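Hall closet and rain gear: which tips I kept and which I dropped
Updated 3 Oct 2026

Every fall the same list of closet tips goes around, and every fall I wonder how many of the people passing it on have tried any of them. I've been working through the list for a few years now in a small, damp house in Ollamville with one hall closet. My standards are low. If a tip costs less than replacing the thing and I can still be bothered to do it in the middle of winter, it stays.

Charcoal, rice, chalk and the rest

I don't believe in the bowl of rice. I put one on the closet shelf for a whole October and weighed it at both ends, and the difference was so small that I could have made it by breathing on the scale. Chalk tied up with a ribbon did no better and left dust on a navy coat. Charcoal bags may take the edge off a smell. I can't say they dried anything.

The Furnari moisture tubs do collect water, and you can see it sloshing in the bottom. What I doubt is the claim on the lid that one tub does "a standard closet." Mine filled in seven days with the door shut and there was still a musty smell behind the boots. Leaving the door open a hand's width overnight did more, and it was free. If you do use the tubs, keep them on the floor and away from leather. The liquid is salty and it marks.

What I ended up doing was taking things out. A closet packed tight can't dry, whatever you hang in it. I took out every third hanger and moved the summer jackets upstairs, and the smell was mostly gone before I'd bought another thing.

Wipe the walls while it's empty. Plain dish soap in warm water, then a dry cloth, then leave it open for an afternoon. Vinegar is supposed to be better. I tried vinegar on the left wall and soap on the right and I couldn't tell them apart a month later, except that the left one made my scarves smell like a salad. Do go into the corners where the walls meet the floor, with a corner of the cloth over a butter knife, as that's where the gray fuzz starts.
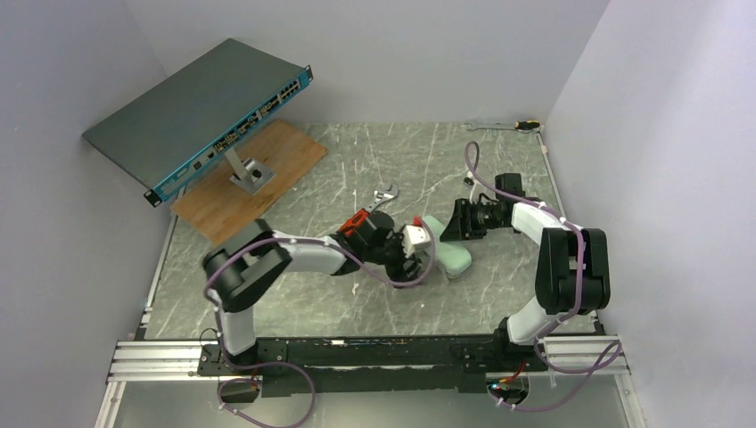

Lutfa Munasinghe wrote in to disagree about the vinegar. She says soap alone has never kept mildew off the back wall of her closet for a whole winter, that vinegar has, and that the smell goes if you leave the door open for a day. She also thinks I didn't let the walls dry long enough before filling the closet again, and she may be right about that. I'd still want to see it done on two walls of the same closet. An outside wall and an inside wall are different animals, and I suspect hers is on the outside.

Waterproof sprays

I've used the Skernley spray on two jackets and a canvas tote. Water beads on the fabric right after, and the can makes a great fuss about this. So does water on a car hood. The part I care about is how it behaves after a few weeks of being sat on, stuffed in a bag and rubbed by a shoulder strap, and there the results were patchy. The chest and back of the jacket held up. The shoulders, where the rain lands, were soaking through again pretty quickly.

Before spraying anything, wash it. Use a small amount of plain liquid detergent, no fabric softener, and run a second rinse. Softener leaves a film and the film holds water. Then put the jacket in the dryer on low, if the care label allows it. On my older jacket the wash and the low heat brought back most of the beading by themselves, and I'd been ready to spend money on a second can. I now think a fair share of the credit given to sprays belongs to the wash that comes before them.

If you do spray, do it outdoors, on a still day, and test a patch inside the hem first. A 200 ml can was enough for one adult jacket and a hat, with nothing left over. The can says two jackets. Maybe two very small ones.

Wax on canvas is another matter. It works, it's messy, and you have to like how it looks afterward, because you aren't getting it out again.

Squeaks, sticks and stuck tubes

Cooking oil is the tip I'd most like to see dropped. It frees up a sticky mop handle or a curtain rod beautifully for a week, and then it goes gummy and catches every bit of lint in the house. The man behind the counter at Gazi sold me a dry silicone spray instead, and I went home assuming I'd been had. I hadn't. One short puff, work the tube in and out, wipe off what's left. Before you spray anything at all, though, look at where the tubes meet. The black pole in the photo has a slightly wider collar at the joint and a small round screw head on its right side, and a screw anywhere near a joint is worth trying with a screwdriver before you reach for a can. Don't crank it. A quarter turn at a time – then check whether the tube moves any better. I once spent a whole evening greasing a rod that had nothing wrong with it apart from one loose screw.

Pencil graphite gets recommended for the same job. It's good in a lock and filthy everywhere else. Candle wax is fine on wooden drawer runners and on zippers, and I haven't found a better use for candle stubs.

Rust spots on metal parts come off with a bit of fine steel wool if you catch them early. The aluminum foil and cola method is popular in videos. It did take some rust off a boot tray for me, and so did scrubbing the other end of the tray with foil and tap water, so I'd save the cola.

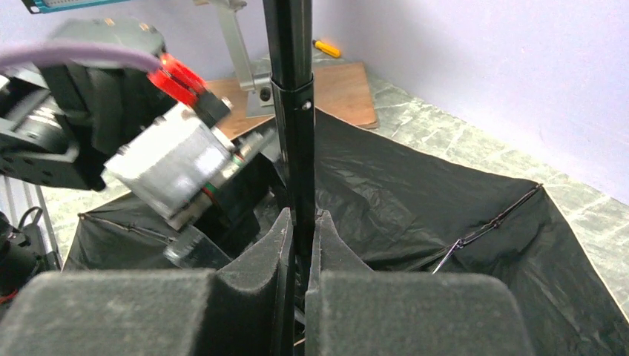

Umbrellas have more bad advice attached to them than anything else in the closet. There's one school that says to always dry them open and another that says open drying stretches the fabric. I dry mine half open in the bathtub, and I've had no trouble with stretching that I could notice. What does ruin them is being put away wet. The fabric gets spots, the ribs rust where they're stitched on, and the whole thing smells like a pond by Thanksgiving. It pays to check the shaft every so often too, particularly at the place where one length of tube meets the next, like the collar with the bright rim on that black pole. Grit collects at an edge like that. An old toothbrush, used dry, gets it out.

Loose rib tips can be sewn back on with ordinary thread doubled over. Use polyester, as cotton rots. People will tell you to use super glue. I have tried it on two umbrellas, and both times it held until the first windy day and left a hard white patch on the cloth.

Small holes in the fabric can be patched with the stick-on tape sold for tents. Round off the corners of the patch or they'll lift. Clean the cloth with rubbing alcohol first, dabbed on a hidden bit to check the color doesn't run. I was doubtful about this one and I'm still a little doubtful, but my patch is in its second year.

Folding matters less than the tip lists claim. Shake the panels loose, turn them all in the same direction, wrap the strap. If a panel has creased badly, hang the umbrella open in the bathroom while somebody takes a hot shower, then smooth it with your hand. Please don't iron it. I did, on the lowest setting, through a dish towel, exactly as the tip said, and it left a shiny stripe.
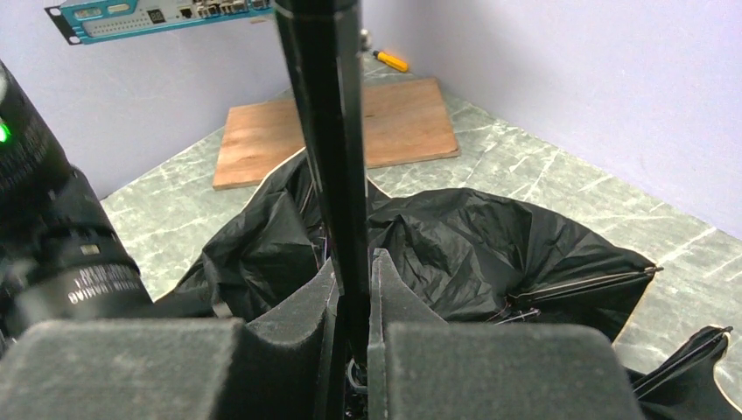 Can you wash a folding umbrella in the washing machine?
I wouldn't. The ribs catch on the drum and bend, and the machine gets scratched for its trouble. Open it in the tub, go over the cloth with a soft sponge and a drop of dish soap, rinse with the shower head and let it drip until it's fully dry.

Boots, mats and the floor by the door

Newspaper in wet boots works. I wanted it not to, as my grandmother was smug about it, but it does, provided you change the paper after an hour or so. Leaving the same damp wad in there overnight is worse than leaving the boots empty. Keep them off the radiator. Glued soles don't like it.

Pebble trays look nice in magazines. You fill a boot tray with smooth stones and the water runs down under the boots. It also stays there, with the mud, and then you get to wash a tray of stones in the sink. I kept mine for one winter. A wire cooling rack from a thrift store laid over the same tray does the same job and takes a few seconds to rinse.

For salt marks on leather, equal parts water and white vinegar on a cloth, wiped on and wiped straight off. There, I've been fair to vinegar. For salt on a hard floor, plain warm water and two passes. The first pass only moves it around. I don't bother with the special floor products, having bought one and found it did just what the water did, with a lemon smell.

Doormats: the rough kind outside, the soft kind inside, and beat them both more often than you want to. Baking soda sprinkled on the inside mat is supposed to freshen it. Mine smelled like a mat with baking soda on it, and the vacuum filter clogged.

Next on my list is the freezer bag trick for wool hats, which I've been sent by more readers than any other tip and have put off testing for lack of freezer space.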